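Policy does a perfect pick, then hangs in the air over the box and won't let go

Posted in Software > Control and Learning
Tags: imitation learning, action chunking, gripper, hobby arms

stanport_basement

I have a printed six-servo arm on a table by the window and I'm training it to pick up a small orange block and drop it into an open black box. I collected 60 demos by teleop, trained an action chunking policy on them, and run it through Vastura on a desktop with a middling GPU. Chunk length is 16, control loop is 23 Hz, and I replan after every full chunk.

The pick is lovely. It finds the block, closes on it, lifts, and swings toward the box like it has somewhere to be. Then it stops with the block in the air and stays there. I have gone to make coffee and come back to find it still considering its options. If I nudge the arm by hand it sometimes wakes up and finishes. Sometimes it goes back down and tries to pick a block it is already holding.
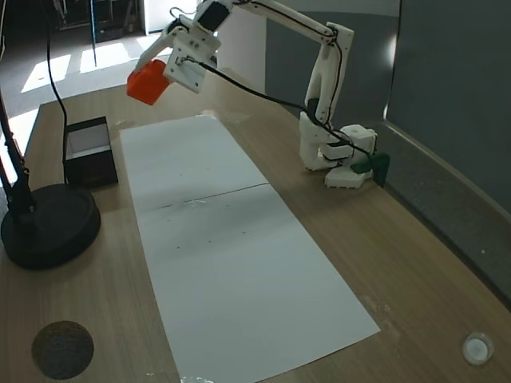
Things I have ruled out: the servos aren't overheating, the bus isn't dropping packets (I log every read), and the loop isn't stalling, as the policy keeps sending actions the whole time. They're just the same action, over and over, with a little tremble. Training loss is low and very pretty. I have considered framing it.

I've been through the Follis docs twice and they suggest "more data," which is also what my dentist says about flossing. Before I sit down and record another 60 of these, is there something on the software side I should be looking at?

thai_loops

Your policy has learned to pause from you. Go and plot the joint positions from your demos against time. I'd put money on a flat stretch in nearly every one, right between the end of the swing and the gripper opening. People doing teleop stop there to check their aim. You look at the box, you look at the block, you have a small crisis of confidence, and then you release. The recorder faithfully saves all of it.

From the policy's side, the frames during that pause are nearly identical, and most of them are labeled "stay put." Only the last few say "open." With no memory of how long it has been sitting there, the most likely answer is always to sit a bit longer. Your low loss is consistent with this. Predicting no motion during no motion is very easy, and it'll score well all day.

What I would do, in this order:

Trim the idle frames. Compute the largest joint change between consecutive frames, gripper included, and drop frames under a small threshold. Don't drop all of them, or the gripper timing gets weird. I keep up to 4 in a row and toss the rest. Make sure the gripper really is in that calculation. I left it out once and deleted every grasp in the dataset, which trained a very confident arm that waved at things.

Check your chunk against the pause. Sixteen steps at 23 Hz is well under a second. If your pauses are longer than that, a chunk that starts early in the pause never reaches the part where you let go. A longer chunk gives it a chance to see past the hesitation. Retrain for this, obviously; changing the number in the config at run time will just get you a shape error.

Look at what's in the observation. If you feed in measured joint positions and your action targets are absolute positions, the network can get very good at copying input to output. Try dropping the joint state, or adding a little noise to it in training. That may also help with the going-back-for-a-second-block business, though a wrist view that makes "holding" and "not holding" easy to tell apart would help more.

Thái's fork of the Vastura recorder has the idle filter built in as a flag. It's off by default and documented in a comment, in the usual tradition.

gearlash

Have you tried lowering the learning rate

Also could be lighting. Mine does strange things when the sun gets on the floor behind it. I close the blinds now and only run it after 4 in the afternoon.

pwm_and_regrets

Agree with the pause theory. One quick test before you retrain anything: replay a recorded demo open loop, straight from the file, no policy. If the arm goes through the whole motion and releases, your control side is fine and you can stop suspecting the bus. If it hangs there too, you have a gripper command scaling problem and the network is innocent.

stanport_basement

Replay works fine, releases every time. Plotted the demos too. There's a flat spot in all but a handful, and a couple of them are long enough that I must have been answering someone. Filtering now and retraining overnight with a longer chunk. Leaving the blinds open for the moment.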